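Hi Shobha,

You asked for the long version of the July trouble, so pull up a chair! Short version first: the arms are running again, nobody got hurt, and we're behind on the pouring work.

As you know, Puvmont is paying for the two-handed lab chores, with baskets, flasks and liquids all on one table. In July the left gripper began letting go early. It would close on a flask, lift, and then open by itself partway up (you can imagine the language). We blamed the pads, then the software, then each other. Haruna Sasaki finally pulled the log, and there it was at line 2317: the gripper lost its connection for a blink and came back up in its default state, fingers open. A cable was getting pinched every time the wrist turned all the way over.

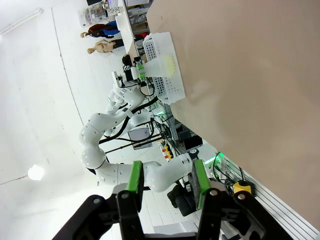 Basket work from the wrist camera, with the other arm at the basket.

So we've changed the cable route on both arms, and the gripper now stays put if the connection drops. I ran 47 lifts with the full wrist turn afterwards and had no early releases. I'd like a much longer run before I call it cured, though.

The stop button is the part I'm less happy about. On the worst drop I reached for it and it was farther away than I'd like with liquid on the table! The arm did stop, but only after swinging back through the spill. Prumcombe's safety people have asked for a second button on the operator's side, and I agree with them. It's on order from Furukawa.

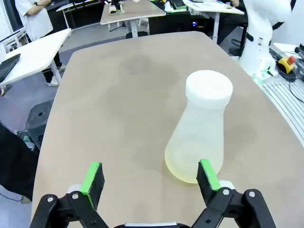 Capped flask between the open fingers, stop button beside the white arm.

Money: the cables, new pads and the extra button come to almost 3000 dollars, all out of the repair line. We lost eight working days, and the Tratonance pouring trials took the hit. I'd rather push those back than rush them, so please tell me if Puvmont sees it differently.
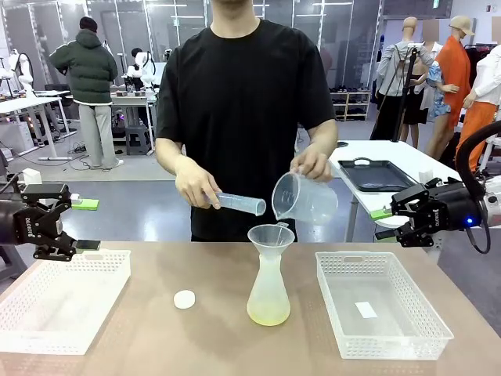 Prumcombe, 4 Oct 2024

People do the filling by hand for now, through a funnel, and the arms keep to baskets and capped flasks. Robot pouring comes back once the second button is wired in and Haruna has signed off on it. I'll send you her test sheet with the next report, along with the Furukawa invoice.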